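Zorkel normaliza la ficha de sus vasos acanalados y unifica el punto de color frontal

Tiempo de lectura: 3 minutos

La firma de menaje Zorkel ha cerrado la revisión de la ficha técnica de su serie de vasos de anillos apilados, comercializada con el nombre de Jilar. El documento sustituye a las tres hojas parciales que circulaban entre distribuidores y fija en un único texto la geometría de los anillos, el tono de la superficie exterior, la posición del punto de color y las condiciones de presentación sobre mesa. La nueva ficha se aplica a los pedidos servidos a partir de junio.

La serie comprende 46 variantes, entre alturas, diámetros de boca y tonos. La referencia base, en crema, es la que más rotación tiene en catálogo y la que se toma como patrón para las demás. El perfil se define como una sucesión de bandas horizontales redondeadas, sin asa y con la boca abierta en todo el diámetro. El punto rojo anaranjado queda en la cara frontal y orienta la pieza en el lineal: los vasos se colocan con el punto hacia el pasillo. 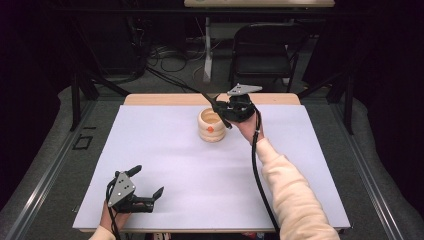 Vaso acanalado en tono crema, con el punto rojo anaranjado en la cara frontal, sobre superficie blanca.

La revisión afecta sobre todo a la tolerancia entre bandas. Las hojas anteriores medían la separación en la cresta del anillo, mientras que la nueva la toma en el valle, donde la lectura es más estable. El cambio de criterio obligó a repetir la comprobación de 462 piezas del lote de invierno. De ellas, 216 quedaron reclasificadas en un grado distinto al que figuraba en el albarán, sin que ello suponga su retirada de la venta. Los distribuidores que conserven existencias con la clasificación antigua pueden mantenerla hasta agotarlas, siempre que no mezclen ambos grados en una misma caja.

En cuanto al color, el crema se evalúa ahora con el vaso en pie sobre fondo blanco mate y con luz difusa. El procedimiento descarta los fondos de madera, que desplazan la percepción hacia el amarillo, y exige que la superficie blanca sobresalga de la base por todos los lados. La sombra de contacto debe ser tenue y quedar próxima al pie. Una sombra dura invalida la lectura y obliga a reubicar la fuente de luz.

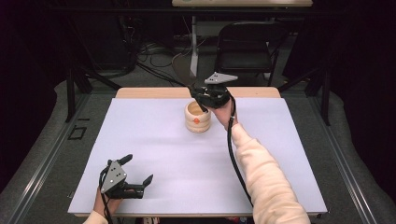 El apartado de estabilidad mantiene los valores previos. La pieza se ensaya vacía, en posición vertical, y después con carga hasta el penúltimo anillo. La ficha añade una prueba de apoyo sobre tablero ligeramente inclinado, solicitada por Vuorinen, cadena que distribuye la serie en el canal de hostelería y que la utiliza en mesas auxiliares de exterior. El resultado se expresa como apto o no apto, sin escala intermedia.

También se modifica el embalaje. Las cajas pasan de separadores en cruz a bandejas con alveolo circular, suministradas por Drarkex. El alveolo sujeta el vaso por los dos anillos inferiores y deja libre la boca. El almacén central dispone de 3,866 bandejas del formato nuevo, cantidad con la que Zorkel prevé cubrir la primera campaña. Las variantes de boca ancha seguirán con el separador anterior hasta que exista un alveolo de su diámetro.

Para el comercio minorista, la ficha recoge tres instrucciones de exposición. Las piezas se presentan de pie, nunca encajadas unas en otras. La distancia mínima entre vasos equivale a medio diámetro de boca. El punto de color no puede quedar tapado por etiquetas de precio, que se fijan al estante.

El mantenimiento no cambia: paño húmedo, secado inmediato y ausencia de abrasivos en los valles del perfil. Zorkel recuerda que los restos acumulados entre anillos son el motivo más frecuente de reclamación por variación de tono y que, antes de tramitar un cambio, el punto de venta debe limpiar la pieza y repetir la comprobación sobre fondo blanco.

La ficha se entrega en papel con el primer pedido y puede solicitarse por separado al servicio comercial. Las hojas anteriores dejan de ser válidas como anexo de contrato, aunque seguirán admitiéndose en las reclamaciones de lotes servidos antes del cambio. La revisión de la jarra de la misma serie, con idéntico perfil de anillos, está en preparación y no tiene todavía mes de publicación.

Contacto de redacción | Aviso legal | © Todos los derechos reservados | Volver arriba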